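Noler's paperless pledge leaves plenty of questions on the counter

Noler council has confirmed that its parking permit office will stop accepting paper forms from May, ending a service that residents of the older streets around the market have used for decades. Renewals, visitor permits and changes of vehicle will all move to an online system called Stundora, which the council says will be quicker, cheaper and easier for everyone.

It may well be quicker. Whether it is cheaper depends on which costs are counted, and the paper that went before councillors counts very few of them.

The report puts the saving at 90 hours of staff time a month. No working is shown. A footnote says the figure is "based on the time taken to process a typical form", but does not say who timed the forms, how many were looked at, or what counts as typical. A straightforward renewal, with the same car and the same address, is a very different job from a permit for a carer who visits three households and drives two vehicles. Anyone who has stood in the queue behind one of the second sort will know which takes up the afternoon.

Nor does the report say what will happen to the hours once they have been saved. The council says no jobs are at risk. If that is so, the wage bill stays where it is, and the saving is a saving only in the sense that somebody will be doing something else. That could be a good thing. It would be easier to judge if the something else had been named.

Then there is the price of Stundora itself. The system is supplied by Trerico, a firm that already runs the town's leisure centre bookings. Residents who have tried to reserve a badminton court lately may have views on this. The contract was not put out to new bidders, as it was treated as an addition to the existing one, and the yearly fee has been left out of the public version of the report on the grounds that it is commercially sensitive. So the public has been given the saving and asked to trust that it is larger than a number it has not been given.

A council spokesperson said the change "reflects how people live now" and that a trial in the Cù estate had been "extremely well received".

The trial deserves a closer look. It ran for one permit period and invited 1000 households to renew online. According to the report, 900 of them did. That sounds like a ringing endorsement until you read the letter those households were sent, which told them that online renewal was the way to renew and mentioned the paper form in the last line of the second page. People who follow the instructions on a council letter are not necessarily expressing delight. They may simply want to park outside their own house.

The other 100 households get a single sentence. Some had moved, it says, and some "chose not to engage". There is no breakdown. It would be useful to know how many had no internet at home, how many began the online form and gave up, and how many got a penalty notice in the meantime. Those are the people on whom the new arrangement will fall hardest, and the report shows remarkably little interest in them.

Satisfaction was measured by a survey that popped up once a permit had been bought. Of those who filled it in, 80 per cent rated the process good or very good. By design, the survey could reach only people who had got to the end. It is rather like asking how the stairs are and putting the question to those already on the landing.

The Cù estate is also an odd place to have tested it. Most of the homes there are fairly new, the great majority have a driveway, and few households need more than one permit. The streets by the market are another matter. Many of the houses are split into flats, tenants come and go, and proving an address can mean a tenancy agreement, a bank statement and a letter from a landlord who may or may not answer the phone. At the counter, a member of staff can look at an unusual bundle of papers and make a sensible decision. Stundora asks for two documents from a fixed list, uploaded as separate files, and turns down anything else.

The council's answer is that help will be on hand. The library will offer what the report calls "assisted digital sessions", in which a member of library staff will sit with residents and go through the form on a screen. These will run for two mornings a week. Library staff told a public meeting in the spring that they were already stretched, and the report sets aside no money for extra hours. It is hard to see this as anything other than the permit office's work being moved across the road to a building with less room for it.

There will also be a telephone line. Callers who cannot use the website will be able to ask for a form to be filled in on their behalf by an operator, who will then post out a printed copy for signature. The resident signs it and posts it back. So paper will survive after all, with two stamps added and a few days' wait in the middle.

Supporters of the change make some fair points. The counter keeps short hours, which suits nobody with a daytime job. Forms do get lost. Handwriting gets misread, and a single wrong letter in a number plate can lead to a fine that takes weeks to overturn. Plenty of residents will be glad to do the whole thing from the sofa at ten at night, and there is no good reason to stop them. The online option has been popular with those who picked it for themselves, and few people at the meeting spoke against it.

What they spoke against was the closing of the other door. Neighbouring councils have kept a small supply of forms behind the desk for those who ask, and the cost of printing them hardly seems likely to sink a budget. Asked why Noler could not do the same, the spokesperson said that running two systems side by side would be "confusing for residents". It has been running two systems side by side since the Cù trial began, and the report mentions no confusion at all.

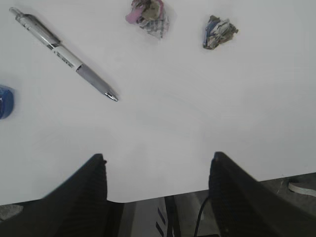
The environmental case gets a page to itself, and it is the thinnest page of the lot. It says that going paperless will cut the council's use of paper, which is hard to argue with, but it gives no figure for how much paper the permit office gets through at present. It leaves out the library's printing and the telephone line's posted copies. Nor does it mention that visitor permits will still have to be shown in the windscreen, and that under Stundora residents will print them at home. Those who lack a printer are advised to visit the library, where each sheet is charged for.

That last detail has caused more annoyance locally than anything else in the plan. Visitor permits have until now been handed over in books, already printed, with the cost included. Under the new rules the price stays the same and the printing becomes the buyer's problem. The council describes this as "no increase in charges". A household that has a carer calling every day may see it differently by the end of the first month.

There is some doubt, too, about what happens when the system is down. The leisure centre bookings were out of action for most of a weekend earlier in the year, and players turned up to find their courts given to someone else. A lost game of badminton is a nuisance. A permit that runs out while the website is off could mean a fine. The report says that wardens will "use discretion" in such cases, but does not say how a warden on the pavement would know that there was a fault, or whether the resident would have to prove it afterwards.

Councillors approved the plan after a short discussion, with a review promised once the first full year is over. The terms of that review have yet to be written. Residents' groups have asked for it to include people who failed to get a permit as well as those who succeeded, and for the Trerico fee to be published alongside the hours saved. The council said it would consider both requests.

Existing paper permits will stay valid until the date printed on them. The counter will remain open for parking appeals – which must be made in writing.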